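Handling and Despatch, Unit 4: The Corrugated Box
Course handout, evening group
Tutor: Fereshteh Rahimi

Read this before the practical. Bring a rule marked in millimetres, a pencil and something flat to press creases with. Boxes and tape are supplied.

4.1 What the board is made of

Corrugated board is paper. In its commonest form, single wall, there are two flat sheets called liners with a wavy sheet glued between them. The wavy sheet is the fluting. Double wall board has three liners and two layers of fluting, and is used for heavier goods or for boxes that will be stacked high.

The flutes run in one direction only. In an ordinary shipping carton they run up and down the side walls, so that each wall acts like a row of small columns. Stand a piece of board on the end of its flutes and press down with your palm, then turn it a quarter and try again. The second way it gives much sooner.

Board takes up moisture from the air. A box kept in a damp store loses a good part of its stacking strength even when it looks and feels sound. At the Stamside store the flat stock is kept on pallets, off the floor and away from the outside wall, and you should do the same with yours.

4.2 Names of the parts

The usual carton is cut from one sheet, creased, slotted and joined down one corner. The join is called the manufacturer's joint and may be glued, taped or stitched. The four sides are the panels, usually two long and two short. Each panel carries a flap at the top and another at the bottom, so a finished box has eight flaps.

The flaps on the long panels are the major or outer flaps. The flaps on the short panels are the minor or inner flaps. On the standard style all the flaps are the same depth. The majors meet in the middle, and the minors leave a gap between them unless the box is square.

The line where a flap meets its panel is the score. It is pressed into the board at the factory and it is where the flap is meant to bend. If a flap bends anywhere else the liner creases and the board is weaker at that point.

Dimensions are always given inside, in the order length, width, height. Length is the longer side of the opening. A box listed as 300 mm in height measures that from the inside of the bottom flaps to the inside of the top flaps once it is closed. Students often measure the outside of a flat box and order the wrong size, so take care over this in the exercise.

4.3 Setting up from flat

Open the flat box by pushing on two opposite corners until it is square. Run a thumb along each bottom score before folding. Fold in the two minor flaps first, then the two majors over them, and tape the centre seam. Let the tape run down each end panel by at least 50 mm and press it down firmly.

Do not interlock the bottom flaps by tucking each under the next. It looks secure and holds for a short carry, but the middle of the base drops when the box is lifted with any weight in it.

Check the base before turning the box over. The two majors should meet without overlapping. An overlap means the box is out of square, and the tops will not close properly either.

4.4 The top flaps

Top flaps have two jobs. Until the box is filled they need to be kept out of the way, and afterwards they need to fold flat in the right order. New board is springy at the score and a flap will rarely stay exactly where you put it. Fold each one fully outwards once, against the outside of its panel, then let it come back. This is called breaking the score, and it makes the later folding much easier.

While you are packing, watch for a flap that has drifted inwards. Goods catch on its edge, and a heavy item set down on it can tear the score from the slot inwards. Hold the flap by its middle when you move it. Pulling on one corner twists the board and the fold comes out crooked.

Flaps on opposite sides can be dealt with together, one with each hand, and this keeps the box from sliding about on the bench. Only one pair is moved at a time – the others wait where they are.

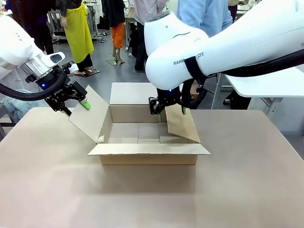

4.5 Closing and sealing

Fill the empty space first. The contents should come level with the top score or very slightly under it. An underfilled box sinks when another is put on top of it, and an overfilled one bulges and pulls at the tape.

Fold the minor flaps in, then the majors. Press the majors down with one hand while you lay the tape with the other, starting on the end panel, going up over the edge and along the seam. For single wall boxes up to 19 kg one strip of 48 mm tape along the seam is enough at top and bottom. Above that, add a strip across each end so that the tape makes an H when seen from above. This is the rule used in this course. Your own workplace may set another, in which case follow that.

Paper tape that needs wetting sticks to the fibres of the board and cannot be lifted without leaving a mark. Plastic tape is quicker but needs a clean, dry surface. Wipe dust off the board before you lay it.

4.6 Using a box again

A carton can often be used more than once. Look at the scores first, then the corners, then the joint. Reject the box if a score has split through the outer liner, if a corner has been crushed or if the board feels soft. Old labels must come off or be fully covered. When slitting tape, set the blade short so that it does not go through to the flaps or the goods.

4.7 Exercise

Work in pairs. Tetsuya Katayama will give each pair two flat boxes.

1. Measure the first box flat and write down the inside length, width and height you expect. Set it up and measure again.
2. Mark the direction of the flutes on one panel and one flap.
3. Set up the second box without breaking the top scores. Close both boxes and compare how the seams meet.
4. Seal one with a single strip and the other with the H pattern.
5. Slit, flatten and stack both boxes.

Write up your measurements on the sheet and hand it to Kaede Tanabe. Half a page of notes on step 3 is plenty.

Reading for Unit 5: the section on void fill in the course pack, pages 21 to 26.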